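Kitchen notebook, Wednesday, after lunch

Spent a happy while on the orange table again – wiping, mostly. A few tiny crumbs left on top, which I'll forgive. 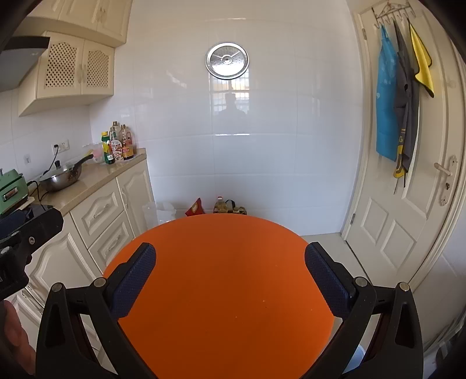 Does the orange top need a special cleaner? A damp cloth and a drop of dish soap are plenty, then dry with a towel.

Kartini still wants the Rosside polish tried, and I said we'd give it 2 weeks on the underside first, so please don't anybody start early! The tiles can wait till Vasanthi is back with the long squeegee.

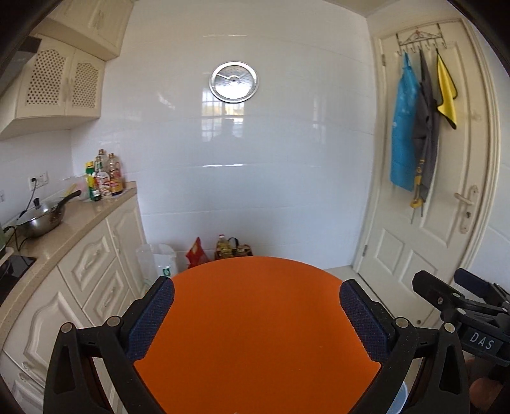 I'd also like the stools back by Friday's soup, if Sajib has finished gluing them.

2 comments
Tharushi Roy: Stools are in the hall, still clamped.
Chi-keung Ko: Save me some polish.

Recent entries
Descaling the Clevetti kettle
Shelf liner, second try

Shares: 277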